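22/05/2022
By the Vutwood Robotics Club kit reviewer

Branico simulation pack: a term with the tidy-up tasks

We've been running Branico with our after-school club since the start of term, and I have wanted to write it up ever since the first session, when 15 teenagers stayed past home time to argue about how to pick up a bowl. It's a simulated arm in a simulated room, you write the code that moves it, and I love it!

You pay by the school, you install it on whatever the IT room has (ours are not young), and you choose a room and a set of objects. There are 19 tasks in the pack. The early ones are gentle: move above a thing, open the gripper, come down, close. After that they get properly hard, and the club's favourite by miles is the dresser task, with its bony pair of ornaments. 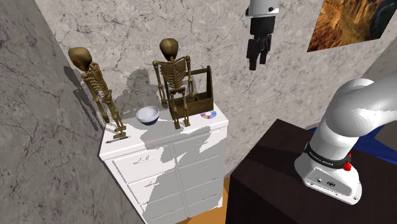 The dresser task, with both skeletons, the bowl, the tool carrier and the disc on top.

What I like so much is the choice of objects. A disc lies flat and gives you next to nothing to get hold of, a bowl has a rim, and a skeleton is all ribs and elbows, so every one of them needs a different plan. Our younger members started with the bowl and went for the rim from above. The older ones went straight for the skeletons, of course, and one pair spent a whole session on nothing but the angle of the wrist.

The gripper view is the other big win. You can switch to it at any point and see what sits between the fingers, and it changed how our lot debug — they stopped guessing at numbers and started looking.

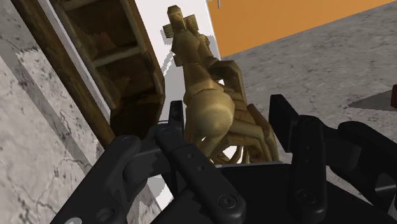 It also makes them slow down near the object, which I had been nagging them to do for weeks with the old software. The run log helps too (it keeps the last 2,000 steps, and you can scroll back through them).

Grumbles? I have 2. The printed guide is thin on rotations, so I ended up writing my own sheet, and loading a new room on our machines takes long enough to make tea. The marbled walls are a bit much as well, though the club adore them.

We're taking a dresser entry to the Dramotberg schools' day in August and I can't wait. If your club has outgrown line-followers, give it a go.

Comments

bugti_codeclub: Would you share the rotations sheet? Ours get stuck at exactly that point.

Reply from the author: Gladly, I'll put it on the club page tonight!

millie_t: Does it run all right on laptops without a graphics card?

Reply from the author: Ours do, with shadows turned down. Slow to load, fine after that.

oldsolder: My daughter's group are on the bowl task and she talks about it all through dinner.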